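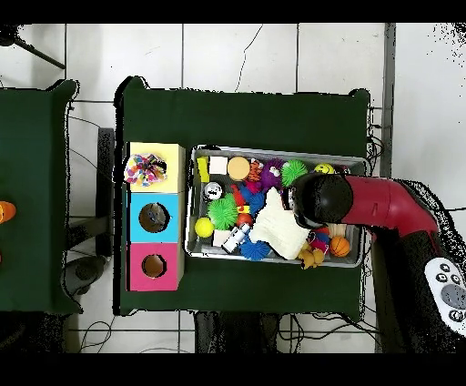

Page last modified in May

3.2 Materials and Layout of the Sorting Table

Figure 2. Toy tray and box column, as used in the mixed-texture condition.

Each session made use of one table with a dark green top, on which a tray of small toys was set beside three boxes (Figure 2). The boxes were placed in a column and differed in color: yellow, cyan and pink. Round holes were cut in the cyan and pink boxes, the one in the pink box being slightly smaller. The tray was gray and had a raised rim, which kept balls from rolling onto the floor when children reached across it.

The toys were drawn from the Vinbridge play inventory, a list of 426 items first compiled by Tsolakis and Iturra for use in preschool classrooms. Items were chosen to vary in surface and shape while remaining small enough to be held in one hand. Spiky balls, a tennis ball, a ball with a smiley face and a sponge disc were included for their contrasting feel. Blocks and a toy car supplied hard, flat surfaces. A striped tiger and a fuzzy purple monster with googly eyes were added after the pilot phase, in which children had asked for animals and had sometimes given the balls names of their own.

Items were not arranged by kind. Takeda and Vermeulen had found in earlier work that a tray laid out in rows led children to copy the rows, and that the first choice of item was then a poor guide to preference. In the present study the tray was therefore filled by hand without a fixed order, and toys were allowed to touch or overlap. A pom-pom ball in several colors was set apart from the others, on the yellow box -- the only toy placed outside the tray at the start of a trial.

Children were told that the toys needed to be put away and that they could decide where each one belonged. No rule linking toys to boxes was stated. Some matched by color, while others paid more attention to texture, and several changed their approach partway through. Sessions ended when the child said that the work was finished, whether or not toys remained in the tray. Final placements were recorded on the Somen sheet and checked by a second coder, Echeverría, who had no knowledge of the child's age group. Disagreements between coders were settled by discussion before the placements were entered for analysis.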